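Light work at Wostellow

For years the main hall at Wostellow, the furniture maker's headquarters, was lit by fluorescent tubes that buzzed and left every corner gray. Walk in today and the change is wonderful! Lighting designer Corinne Thibodeaux of Saludo replaced the lot with 187 slim LED fittings, all on one dimmable system.

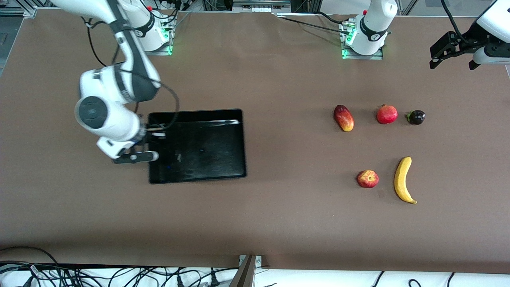
White robot arms over a paper-covered tabletop.

"We wanted even light at desk height, with no glare," says Thibodeaux. Her team settled on 500 lux for the work areas and dropped the level in the hallways, where a softer glow makes the walk to the café a real pleasure. 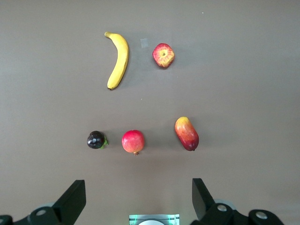
Color was the next big question, and the team tested samples from Furkitz and Allolero before choosing a neutral white. Good light should be kind to everyday things – the yellow of a banana ought to keep that hint of green near the stem – and the samples were judged with that in mind.

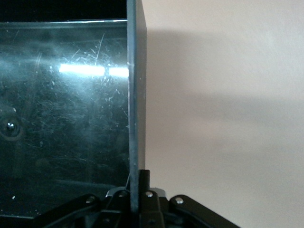 Glare took the longest to solve. Company founder Rogelio Saludo spent 30 evenings adjusting the angle of the fittings, and he loves talking about dark, glossy surfaces, where a rim can pick up a narrow bright line. The final phase, a run of 36 pendants over the staircase, goes up in June.

© Wostellow | Contact us | Back to top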